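Speaker notes, Stendwood workshop evening, small arm talk

Start (5 minutes)
Say hello, say thanks to the workshop for the bench. I am not an engineer by work. I started Lerora in April because I wanted an arm that fits on a desk.

Printing
All the plastic parts were printed on the shared printer, orange for the base and mint green for the rest. The long upper arm took three tries. Tell them: print it flat, and do not tighten the screws too early. Total cost was some 300 dollars, and most of that is servos. 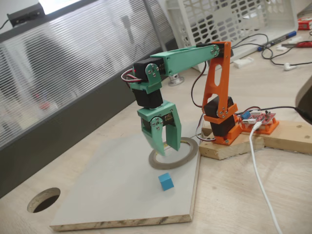 Wiring and first moves
Speak slowly here, people always ask. Every servo must get its own number before you build the arm. I did it after, and I had to open two joints again. Keep slack in the wires at the elbow.

Show the teaching method. I move the arm by hand, the program saves the positions, then it plays them back. I recorded 60 runs with the blue cube. With the first 5 I learned only that my hand shakes.

What is still bad
The base moves when the arm reaches far. I want a real clamp. Ask if somebody has one to lend.

Questions, then the files are in the Lerora folder.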